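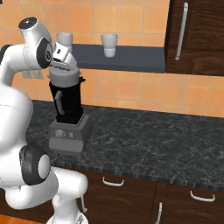 Unit 7: Working rules for arms in kitchens

Service Robotics, second year. Handout to go with the lecture and the two lab sessions.
Last revised Aug 21, 2022

7.1 What this unit covers

Units 5 and 6 dealt with arms inside a guarded cell. The rules there are fairly simple: the guard is shut or the arm doesn't move. A kitchen has no guard. People walk in and out, the work surface is shared, and the things the arm handles were made for human hands. This unit sets out the working rules we use for that setting, first in simulation and then on the real bench in the Hollgate lab.

The rules are our own course rules. They follow the general approach of the safety standards on the reading list, but they don't replace them, and you should not quote them as if they were a standard. If you go on to a placement, the site's own rules come first.

7.2 Terms

Reach: everything the arm and whatever it is holding can touch, in any pose it is able to take up. Reach is always larger than the task needs.

Task space: the part of the reach that the task is allowed to use. You draw this yourself and write it down.

Appliance: anything with its own motor, heater or blade. A blender is an appliance. A cup is not.

Hold: the arm is powered and still. A hold is not a stop. An arm in hold can start moving again without anyone touching it.

Stop: drive power is off and needs a person to bring it back.

7.3 Before the arm moves

Draw the task space on a plan of the worktop and on a side view. Students nearly always draw the plan and forget the side view, and the collision then happens with a shelf or a cupboard handle. In the blender task, the gripper comes down on the lid from above, so the forearm is well above the worktop and close to the wall. The side view must show the shelf, anything standing on it, the upper cupboard and its handle. The plan must show the front edge of the worktop and the drawer pulls below it.

Mark the elbow as well as the gripper. A path planned for the gripper alone can be quite clear while the elbow goes through the cups.

Take loose items out of the reach where you can. Where you can't, put them in the model. An item that is in the room and missing from the model counts as a fault in the set-up, and marks are taken off for it whether or not anything was hit.

Check where any cables run. A cable that hangs beside the lower links should be followed through the full range of the base joint, by hand, with power off.

7.4 Appliances

Treat every appliance as live until you have proved that it isn't. For lab work this means the plug is out of the wall and lying where everyone at the bench can see it. A switch or dial in the off position is not enough.

The arm never works the controls and holds the lid in the same task step. Split them. The lid step ends with the gripper clear and the arm in hold, and a person confirms the lid before the next step begins.

Lids are the hard part. Pressing down and gripping look much the same from across the room, and the force limits are different. Write down which one the step is meant to do. In our lab the limit for pressing on a lid is 60 newtons, and the step must end as soon as that is reached, even if the lid has not seated. Trying again is allowed once. After that the step fails and the person takes over.

Do not let the arm lift a jar by its lid. If the grasp point in your task file is on the lid, the step that follows must not contain any upward movement until the gripper has opened.

No blades are fitted to any appliance used in the lab sessions. If you find one, stop and tell the demonstrator.

7.5 Speed and people

With a person inside the reach, the gripper and elbow are limited to 200 mm per second. With a person inside the task space, the arm is stopped, with no exceptions for quick adjustments.

One student holds the stop button for the whole run and does nothing else. That student does not type, take notes or watch the screen. Change over between runs, never during one.

Say out loud what is about to happen: "moving", "holding", "stopped". It feels silly for the first ten minutes.

7.6 What simulation can and can't show

You will run the task in simulation before you are given bench time. The kitchen model is the Tabrizi set, and it has been kept simple on purpose.

Simulation is good at finding collisions between things that are in the model, joint limits, poor arm poses and steps in the wrong order. It is weak on friction at the lid, soft or bendy parts, cables, wet surfaces and people. A clean simulated run tells you that the path is reasonable. It tells you very little about whether the lid will seat.

Run each task with the appliance moved from its nominal place. Shift it left, right, forward and back, and turn it on its base. The batch script does 3000 runs and takes most of an evening on the lab machines, so start it before you leave. To be given bench time you need no collisions at all in the batch. A failed grasp is acceptable if the arm ended in hold. A collision is not acceptable even if the task was completed afterwards.

Note that the batch script counts contact between the fingers and the lid as intended contact. Contact between the fingers and the jar is counted as a collision unless you have listed it. Several groups lost a day to this last November.

7.7 Records

Keep one log per session. It should contain:

- the task file name and version
- the plan and side view of the task space
- force and speed limits as set, read back from the controller
- who held the stop button for each run
- every stop, with the cause if known, and "not known" if not
- changes made between runs

Read the limits back from the controller. Do not copy them from the task file. The Sandau controller keeps the last limits it was given if a new file fails to load, and the only sign of this is a single line in the message window.

Logs are kept for 90 days after marks are released. Near misses go in the log in the same way as contacts, and no marks are lost for reporting one.

7.8 Exercise for the lab

Work in your usual groups. Write the task steps for placing and releasing the lid of a blender that stands towards the back of a worktop, with a shelf on the wall behind it. For each step give the start pose, the end pose, the force limit, the speed limit, and what the arm does if the step fails. Then hand your sheet to another group and take theirs. Go through it looking for any step where the arm could be left pressing on the lid with no end condition.

Bring both sheets, with comments, to the session. Groups using the Nirnov gripper should note that its fingers open on loss of power, and their failure column will need to say so.

Reading: course reader, chapters 9 and 10. Chapter 11 is useful for the report but won't be covered in the lecture.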